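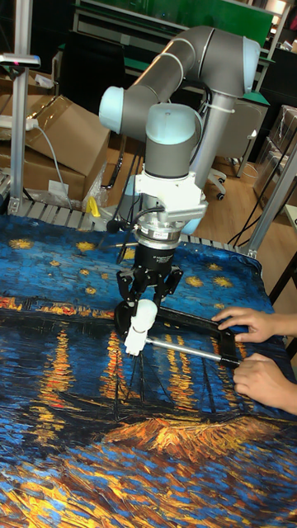
Figure 1. Arm, sensor and gripper on Cell 7, with the work held by hand at the right.

Handout 11: Setting up and looking after the tool stack

Read this before your first session on the cell. The bench procedure is the Adthorpe one, shortened. Where it differs from the Zonen manual, follow the handout.

1. Order of the stack

From the wrist down: adapter bracket, force-torque sensor, gripper body, fingers. Each part is fitted to the one above it and checked before the next goes on. If the bracket is loose, every reading below it is wrong, and the error looks a lot like sensor drift. Students lose whole afternoons to this.

Bracket screws are tightened crosswise in two passes. Mark each head with paint pen after the second pass. A broken mark at the weekly check means the screw comes out, gets cleaned and goes back in with fresh thread lock.

2. Cables

The sensor lead and the gripper lead must both have slack at the wrist. Jog the last joint slowly to each end of its allowed range and watch the loops. A cable that goes tight puts a side load on the sensor, and the software has no means of telling that load from contact. Tie the arm cable to the links, never across a joint.

Cut ties are replaced the same day. Do not use tape.

3. Zeroing the sensor

Warm up for 16 minutes with the arm powered and still. Gripper open, nothing held, tool pointing straight down. Take 100 samples and store the mean as the offset. Repeat with the wrist turned a quarter turn. If the two offsets disagree by more than the limit on the Dumer sheet, go back to section 1.
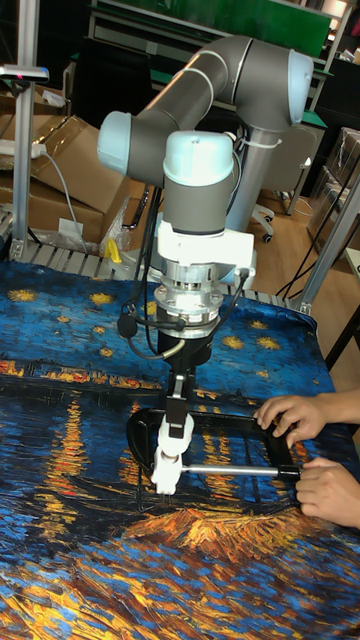
4. Two-person contact check

One person runs the arm from the pendant. The other steadies the far end of the work with both hands, keeping fingers clear of the gripper — the outer corners are the right place. Speed stays at the teach setting throughout. The holder calls each move, and the operator does not move without a call.

Push lightly along each axis in turn and read the sign of the force on the screen. A wrong sign means the tool frame was entered badly. Correct it in the McKinnon config file, reload, and zero again.

5. Log

Enter the offsets, any screws reset, any ties replaced, and the config version. Offsets from October onward are in the shared sheet; older ones are in the binder by the cell.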